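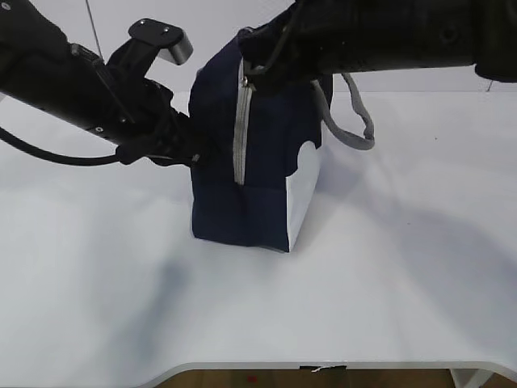
Day two of the office no-spend challenge. I have spent 9 euros, but on a bus, so Razia is ruling on it.

Razia says buses count. Razia cycles.

Went to Lecomte for milk and came out with milk, a candle and up to 20 reasons why the candle is food.

Bag on the table is packed with sandwiches all the same – cheese, cheese and yesterday's cheese.

Benoît has asked if being bought a coffee is cheating. He was looking at me when he asked.

I bought the coffee. Back to day one.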